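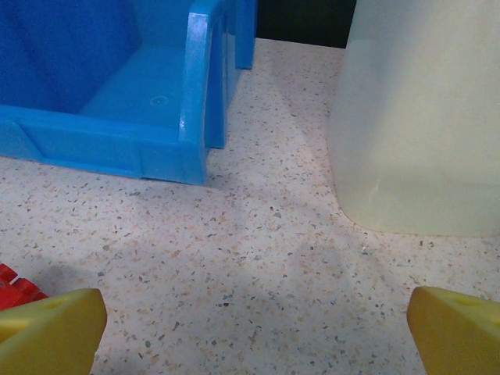
Figure 1. Blue plastic storage bin on a speckled countertop.

Ceasefire Monitoring and the Reporting of Violations
Handout for Session 2
Instructor: Shagufta Mirani
Seminar leader: Faisal Hayat

Purpose of the session

This session considers how a ceasefire is watched once it has been signed, and how the parties and outside observers record what they believe to be breaches of it. Students should already have read the handout on the drafting of ceasefire agreements. Terms defined there are used here without further explanation.

1. What counts as a violation

Most agreements contain a list of prohibited acts. Typical entries are the firing of weapons across an agreed line, the movement of troops into a restricted area, the building of new fortifications, and the flight of military aircraft or drones over a protected district. Some agreements go further and prohibit hostile broadcasts or interference with relief convoys.

The list is seldom complete. Where an agreement says only that the parties shall refrain from "hostile acts," each side will read those words in its own favor. A survey flight may be described by one party as routine and by the other as preparation for an attack. Monitors must then decide whether to log the event as a violation, as an alleged violation, or as an incident of another kind.

2. Who does the monitoring

Three arrangements are common. Under the first, each party keeps its own operations room and publishes its own figures. Under the second, the parties form a joint body with liaison officers from both sides. Under the third, an outside mission is invited to observe and report. Many ceasefires use more than one arrangement at the same time, and the published totals then differ.

Students should note who issues a figure before making any use of it. A party to the conflict has direct knowledge of fire received by its own forces and much weaker knowledge of fire received by the other side.

3. The Lallton exercise

The seminar exercise uses a teaching case prepared by Laiba Sethi and Fahad Usmani. Two forces face each other across the river between Lallton and Oltley under an agreement signed in April. Each force maintains a daily log. At the end of the period covered, the Lallton log contains 2,848 entries and the Oltley log contains 1,724.

The difference does not by itself show that either log is false. Before comparing them, students should establish the following:

The unit of counting. The Lallton log enters each shell as a separate violation. The Oltley log enters an exchange of fire as one violation, whatever its length.

The area covered. The Oltley log leaves out the Plosilgate crossing, where the line was never marked on the ground.

The treatment of doubtful reports. Lallton records them at once. Oltley holds them until a second post confirms the report.

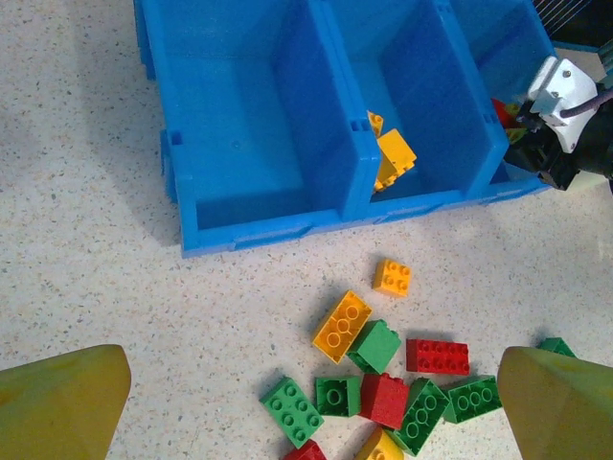
Once these matters have been settled, the two logs may be compared for a single sector and a single day. The sample day supplied in the reading packet has 22 entries on the Lallton side. Working in pairs, students should sort these entries by type of weapon, by place and by source, and should mark any entry that cannot be matched with the Oltley log.

4. Language in published reports

Daily statements are written for several readers at once: the public at home, the other party, foreign governments and the mediators. Word choice often reveals which reader mattered most. Terms such as "mercenaries," "aggression" and "provocation" state a position. Terms such as "small-arms fire" and "overflight" describe an event. A careful summary keeps the second kind and attributes the first kind to its source.

Verbs of reporting also need attention. "Confirmed" should be used only where a named body has confirmed something. "Said" is acceptable in nearly all other cases.

5. Reading and written work

Required: the course packet, sections on liaison bodies and on verification, and the Belay paper on joint patrols by Humaira Mirani.

Written work: a summary of the sample day, written for a mediator who has seen neither log. The summary should give the totals from each side, explain the method behind each, and state which entries remain in dispute. It should not recommend action. Papers are due by 25/10/2023 and should be handed in at the department office. Requests for an extension must reach the seminar leader in writing before that date.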